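Skustar update 1.6 arrives on PC and consoles, crafting changes and new map included

March 29, 2021

The developers of the co-op building game Skustar have released update 1.6 today on PC and both console families. The download is 18 GB on PC, and a little smaller on consoles. Players who own the game get everything in it for free, and save files from the older version will continue to work.

The biggest addition is Vurnham, a new map placed in a flooded valley. It is larger than the two maps from launch and it can be reached from the main menu as soon as the update is installed, so there is no need to finish the story first. The studio says that up to six players can build there together. On the older maps the limit remains four, as the team is still not satisfied with the performance when more people join.

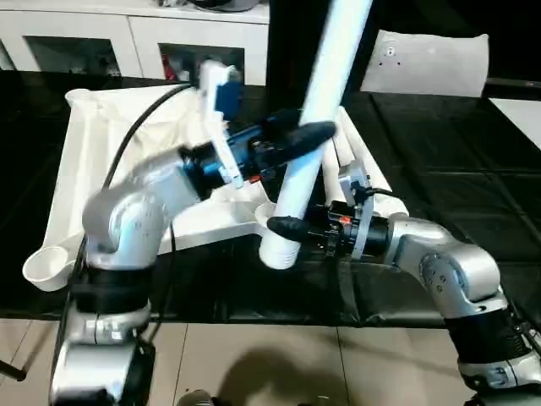
Crafting has also received much attention. Until now, a player had to carry every material in the backpack before an item could be made at the workbench. With the new version, the bench takes materials from any storage box inside the same base. This was one of the most requested changes on the official forum, where the thread on the subject has collected more than 1300 replies. The stack limit for basic materials has been raised too, and water lines can now be placed at an angle. Before this, they could only follow the grid, and many bases near the river were difficult to supply for this reason.

The patch notes list 117 fixes in total. Among them is the well-known problem where a guest lost the last hour of progress if the host closed the session without saving. Another fix concerns the night storms, which on some consoles caused the frame rate to drop very low for several minutes. The map screen opens faster, and subtitles no longer disappear when two characters speak at the same time.

Not all players will be happy with the balance changes. The Collado drill, a favorite tool since the first weeks, now uses fuel more quickly and needs repair more often. The developers explain in the notes that most players had stopped using any other tool after the early game, and that they prefer to see more variety. First reactions on the forum are mixed. Several players write that the drill was the only comfortable way to play alone, and they ask for a separate setting in single-player games. The studio has answered that it is reading the comments, but it did not promise anything. 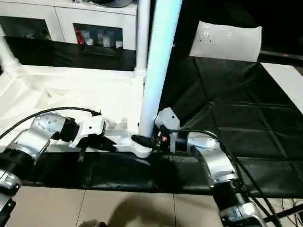 Two robot arms and an upright white tube.

Cross-play between PC and consoles is still missing. According to the same notes, the work on it continues, and a public test should begin in September. The test will be open to owners of the game on all formats, with a limited number of places. How players can sign up will be announced later.

Work has also started on a paid expansion with the name Dekance. There are no screenshots yet, and the price is not known. The studio only says that it will bring a colder region and a new story, and that it will not come out before the cross-play test is over.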